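FOR IMMEDIATE RELEASE

Lavevell Robotics Club Opens Its Cloth Handling Project to New Members

LAVEVELL, Monday, May 3, 2021 – The Lavevell Robotics Club announces today that its student project on cloth handling, named Gulley, is open for new members. The project prepares the club's entry for the Brilthorpe Student Challenge, which takes place in November.

In this year's challenge, every team must teach a machine to fold a long-sleeved garment on a soft surface. A shirt is a difficult object for a robot. It has no fixed shape, and the sleeves fall in a different way each time. For this reason the students first do the work themselves, with a gripper in each hand, and record every attempt. 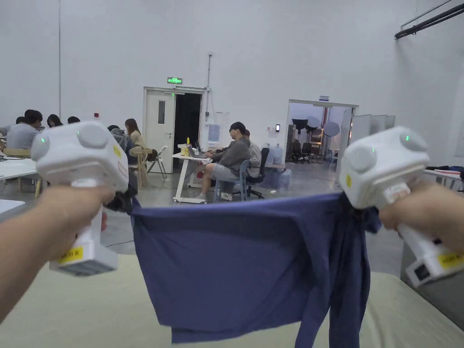
The club has set a target of 1000 recorded attempts before the challenge. Until today the students have completed 309. Each attempt is checked by another student, and the ones with mistakes are also kept, in a separate folder, so that the team can study them later.

"In the beginning we wanted to go fast," said Kevser Toprak, project leader of Gulley. "Then we saw that our fast recordings were not useful. Now we lift the cloth slowly, we wait a little, and we put it down. The recordings became much better, and the students are also less tired."

New members do not start with the garment. The first lesson is opening and closing the grippers above a flat sheet, until both hands move at the same speed. Kits are marked for the left and the right side, and they should always be used as a pair.

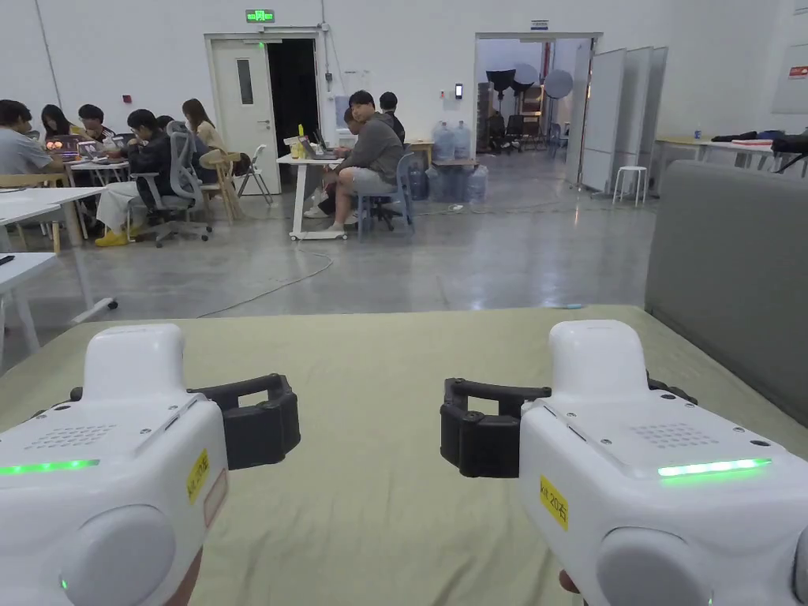
Do students need to know programming before they join?

Programming is taught inside the club, starting from the first month. Students who prefer to work only on recording or checking are also welcome, and they can change their task later.

Members meet for two hours in each session and work in groups of six. One group records while the others prepare labels, write code or discuss the results of the week before. The garment is put back on the bed in a new position before each attempt – if it always lies the same way, the machine learns only this one way.

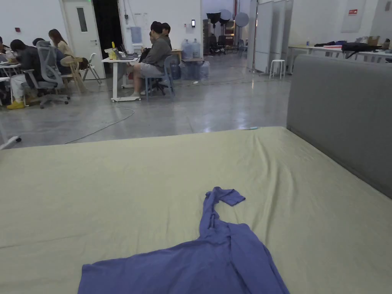 Cengiz Sönmez remarked that he found the sleeves harder than all the rest, and that after his first session he went home and folded his own shirts with more respect. He added that he would like the challenge to include trousers next year.

Participation is free of charge. The grippers are provided by the Coşkun Education Fund, which supports the club for a second year. Applications can be made at the club office in Lavevell or through the club's website.

Press contact: Kevser Toprak, Lavevell Robotics Club

###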